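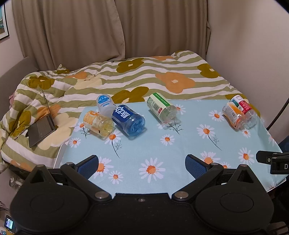
Hand-Held Gripper Sessions in Homes: Site Safety Checklist

Site: Bruvholm, upstairs bedroom
Checked by: Gualtiero Marchetti
Date: Sep 29, 2020
Checklist version: 2 (Jetenari home sites)

Result codes: OK, FIX (fix before next session), N/A. Comments go under the item. Do not leave an item blank.

Part A. Work surface

A1. Surface is supported along its full length and does not rock when pressed at the corners.
FIX. Board is laid on the bed. It is steady in the middle but dips when I lean on the front corners. Put a stiff panel under it or move to a table.

A2. Cover fabric is flat and cannot catch in the fingers.
OK. Daisy print cover, pulled tight. Check again after every break.

A3. Bedding and loose cloth are kept back from the reach area.
FIX. Duvet is bunched up on the left. Fold it back or take it off the bed.

Part B. Objects

B1. All bottles capped, caps hand tight.
OK. Went through all of them. The orange juice cap took another quarter turn.

B2. No glass among the objects to be picked.
OK. Plastic bottles only.

B3. Filled containers kept away from electronics.
FIX. The laptop is on the same bed as the bottles. If a cap lets go, the liquid has nowhere to go except the bedding. Move the laptop to a chair or desk.

B4. Floor clear where the operator stands.
FIX. Glass jar with a metal lid on the floor near the bed. Put it on a shelf or take it out of the room. Same comment as at the Mollel site.

Part C. Gripper

C1. Finger pads seated, no lifting at the edges.
OK. Blue pads, both sides. Rubbed with a thumb, no movement.

C2. Linkage bolts tight.
OK. Checked with the short driver. Do not use the power driver on these.

C3. Fingers open and close through full travel without sticking.
OK. Slight click on closing. Cycle count in the log is 2,878. Pads and linkage are due for replacement at 3,000, so this unit will need service early in October. Bring the spare.

C4. Clamp bracket tight, does not turn by hand.
OK.

C5. Operator knows the pinch points and keeps the free hand away from the linkage.
OK. Went over it again before starting. The free hand is for resetting bottles only, and only when the gripper is held back from the board.

Part D. Cables and stands

D1. Cables routed so they cannot snag the gripper arm or the operator's sleeve.
FIX. Tie the black cable (if it is a cable and not a stand arm) back with two straps.

D2. Stand legs not resting on soft bedding.
FIX. See A1. A table would take care of both.

D3. Laptop vents not blocked.
FIX. Base is sitting on the duvet. See B3.

Part E. Room and people

E1. Written consent from the householder on file.
OK. Copy is with Clendine.

E2. Household items with names, faces or addresses removed or covered.
OK. Looked at the framed picture on the wall, which has a building in it. No need to cover it.

E3. Operator takes a break at least once every 300 picks.
OK. Operator says breaks were closer to every 200 last week, roughly. Fine.

E4. Pets and children out of the room.
N/A.

Comments

Do not start the next session until A1, A3, B3, B4, D1, D2 and D3 are closed. Most of these go away if the work moves off the bed. If the room has no space for a table, call me before setting up again and we will look at the other bedroom.

Recheck: before first pick of next session. Initial each FIX line when done.

G. Marchetti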